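클룰로우, 전원 코드·케이블용 골판지 포장 규격 ‘프라톨름’ 개정판 공개

읽는 시간 5분
인쇄하기 | 이메일로 보내기

포장 설계 업체 클룰로우(Clullow)는 전원 코드와 케이블류를 대상으로 한 골판지 포장 규격 프라톨름(Pratholm)의 개정판을 6월부터 적용한다고 밝혔다. 개정판은 얕은 트레이와 일체형 뚜껑으로 이루어진 접이식 상자의 치수 체계, 코드의 감김 상태, 상자 내 배치, 작업대 조건, 봉함 전 확인 절차를 하나의 문서로 통합한 것이다. 종전에는 상자 도면과 포장 작업 지침이 별도로 관리되어 도면이 바뀐 뒤에도 작업 지침에 이전 치수가 남는 사례가 있었다.

적용 대상은 단품 전원 코드, 동일 품번의 케이블 묶음, 수리 부품으로 출고되는 혼합 케이블이다. 릴에 감긴 상태로 출고되는 장척 케이블과 커넥터 단품은 이번 개정 범위에 포함되지 않으며 기존 지침을 그대로 따른다.

1. 상자 구조

상자는 한 장의 골판지를 접어 조립한다. 바닥과 네 측벽이 트레이를 이루고, 뒤쪽 측벽에서 뚜껑이 이어진다. 뚜껑 좌우에는 측면 날개를, 앞쪽 모서리에는 소형 날개를 두며, 닫을 때 날개를 트레이 안쪽으로 밀어 넣는다. 접착제와 금속 철심은 사용하지 않는다. 테이프는 외부 운송용 상자에만 쓰고 개별 상자에는 쓰지 않는다.

측면의 원형 구멍은 개정판에서도 유지된다. 프라톨름 규격에서 이 구멍은 손가락을 걸어 날개를 당기기 위한 것으로 정의되며, 통기구로 간주하지 않는다. 따라서 습도 관리가 필요한 품목은 내부 봉투를 추가해야 한다. 구멍 가장자리에 찢김이 있거나 타발 잔여물이 붙어 있는 상자는 조립 전에 분리한다.

골판지 표면은 무인쇄 갈색을 기본으로 한다. 품번은 뚜껑 외면에 붙이는 라벨로만 표시하고, 트레이 내부에는 아무것도 부착하지 않는다. 겉면의 가벼운 긁힘은 허용하되 골심이 드러나거나 모서리의 접힘선이 갈라진 상자는 사용하지 않는다.

2. 코드의 감김과 배치

단품 전원 코드는 느슨한 고리 형태로 감아 트레이의 긴 변을 따라 놓는다. 고리를 강하게 조이면 피복에 굽힘 자국이 남고 개봉 후에도 코드가 펴지지 않으므로, 종전 지침에 있던 ‘최소 부피로 감을 것’이라는 문구는 삭제되었다. 고리의 안쪽 지름은 60밀리미터를 하한으로 한다. 플러그는 트레이의 짧은 변 쪽에 두고 핀이 코드 피복을 누르지 않게 방향을 잡는다.

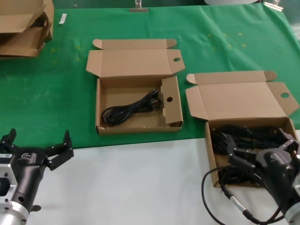

혼합 케이블의 경우 개별 정돈을 요구하지 않는다. 수리 부품용 케이블은 길이와 굵기가 제각각이어서 일률적인 감김 기준을 적용하기 어렵고, 수령 후 곧바로 분류 작업을 거친다. 다만 다음 조건은 충족해야 한다.

- 케이블이 트레이 측벽 상단보다 높이 솟지 않을 것
- 접힘선 위에 케이블이나 커넥터가 걸쳐 있지 않을 것
- 상자당 총중량이 500그램을 넘지 않을 것
- 손으로 가볍게 눌렀을 때 뚜껑이 저항 없이 닫힐 것

중량 기준을 초과하면 상자를 나눈다. 트레이를 깊게 만든 별도 규격은 두지 않기로 했다. 적층 높이가 달라지면 외부 상자의 칸막이 치수를 다시 정해야 하기 때문이다.

3. 작업대 조건

포장 작업대에는 천을 깔 것을 권장한다. 단단한 상판 위에서 상자를 열어 둔 채 작업하면 뚜껑이 밀리면서 뒤쪽 접힘선에 비틀림이 생기는 경우가 있다. 천은 무늬 없는 단색으로 하고, 검은색 코드와 갈색 골판지가 모두 쉽게 구별되는 색을 고른다. 클룰로우의 내부 작업대에서는 녹색을 표준으로 한다.

천의 주름은 상자 바닥이 기울지 않는 범위에서 허용된다. 보푸라기와 종이 가루는 플러그 핀 사이로 들어갈 수 있으므로 교대 시점에 털어 내고, 세탁 주기는 사업장별로 정한다. 얼룩이 남은 천도 이물이 묻어나지 않으면 계속 사용할 수 있다.

열린 상자는 뚜껑을 뒤로 완전히 젖힌 상태로 둔다. 반쯤 세워 두면 날개가 옆 상자의 트레이 위로 넘어가기 쉽다. 두 상자를 나란히 놓을 때는 양쪽 측면 날개가 겹치지 않을 만큼 간격을 띄운다.

4. 봉함 전 확인

확인은 내용물, 날개, 뚜껑의 순서로 진행한다. 내용물 확인에서는 품번과 플러그 형상을 출고표와 대조한다. 날개 확인에서는 안쪽 날개가 똑바로 서 있는지, 케이블이 날개와 측벽 사이에 끼지 않았는지를 본다. 마지막으로 뚜껑을 닫고 모서리의 들뜸을 확인한다. 들뜸 허용치는 5밀리미터이며, 이를 넘으면 다시 열어 배치를 고친다.

로트 단위 검사는 100상자를 한 로트로 한다. 부적합이 발견되면 해당 작업대에서 포장한 상자를 모두 다시 확인하고, 원인을 상자, 감김, 배치, 라벨 중 하나로 분류해 기록한다. 분류가 불분명한 경우에는 ‘배치’로 기재하고 비고란에 상태를 적는다.

클룰로우의 포장 규격 담당 아지트 무르티(Ajith Murthy)는 “현장에서 문의가 가장 많았던 항목은 코드를 얼마나 단단히 감아야 하느냐는 것이었다. 개정판에서는 감김의 세기를 직접 규정하지 않고 고리 안쪽 지름과 뚜껑의 닫힘 상태로 판정하도록 했다”고 설명했다. 그는 “혼합 케이블에 단품과 같은 정돈 기준을 요구하던 조항은 실제 작업과 맞지 않아 분리했다”고 덧붙였다.

5. 적용 일정 및 호환성

개정판은 콘도카르(Khondokar) 물류동의 포장 라인에 먼저 적용되며, 이후 본다우(Bondau) 부품 창고로 확대된다. 본다우 창고는 기존 상자의 재고를 소진한 뒤 전환한다. 신구 상자는 바깥 치수가 동일하므로 같은 외부 상자에 함께 적재할 수 있으나, 한 로트 안에서 섞어 쓰는 것은 허용되지 않는다.

기존 도면을 사용하는 협력 업체는 타발 금형을 교체할 필요가 없다. 변경된 부분은 접힘선의 눌림 깊이와 라벨 위치이며, 눌림 깊이는 괘선 조정으로 대응할 수 있다. 개정 도면, 작업 지침, 확인 기록 양식은 등록된 협력 업체에 일괄 배포되고, 종전 양식으로 작성된 기록은 별도의 변환 없이 보관한다.

규격 문서의 열람이나 시험용 상자를 희망하는 업체는 품목명과 코드 길이, 플러그 형상을 기재하여 클룰로우 포장 규격 부서로 신청하면 된다. 시험용 상자는 펼친 상태로 발송된다.

문의하기 | © 클룰로우. 무단 전재 및 재배포 금지 | 맨 위로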